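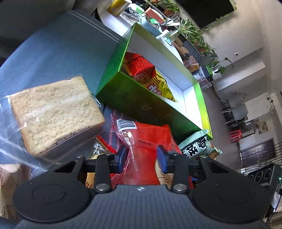 By Soo-ah Jang | 2024-03-10

So the snack swap box is finally getting packed! If you signed up back in October and have been wondering whether I forgot you, I didn't. I got busy, then I got a cold, then I spent an embarrassing amount of time deciding what to put things in.

I settled on a green gift box, glossy outside and white inside, left over from a Kinel tea set my aunt sent. I know a plain shipping carton would do the job (and the gift box is going inside one anyway, I'm not a monster), but opening a nice box is half the fun of getting a package. Ji-hoon Hyun, who got last year's box from me, still keeps his charging cables in it.

My method is pretty simple. Everything comes out on the table first, and then I shop from my own pile. The red-orange packet with the patterned yellow edges got in right away, and so did the yellow one with the red and black printing, which I tucked diagonally into the corner. Diagonal is my big discovery this year. Snack bags are full of air and they fight you if you line them up straight, but tip one into a corner and it settles down and leaves a little pocket for something small.

Still in the running are the red bag and the pale green one with 菜卷 on the front. I'd like both to go. There's also a little white package with black cartoon drawings that I nearly lost under the rest of the pile, and I want that in purely because the drawings make me happy.

The sliced whole-wheat bread is not going to anybody! That's for sandwiches. I did ask Ji-hoon if bread could travel and he gave me a very long look.

A few things I've learned, for those of you packing your own. Put the heavier packets down first and leave the puffy ones for last. Don't squash a bag to make it fit - pull something else out. Check the dates before you pack, not after you've taped the whole thing shut, which I did last time and had to cut open 3 layers of tape. And write down what's inside while you can still see it, especially if your box is crossing a border and there's a form to fill out.

The far end of my table is still a mess of boxes and bags and I haven't decided on any of it. If your swap partner has allergies or just hates spicy things, please tell me this week so I can pass it along. I'd also love to hear what you're sending. My list of snacks to try is already too long, so go ahead and make it worse.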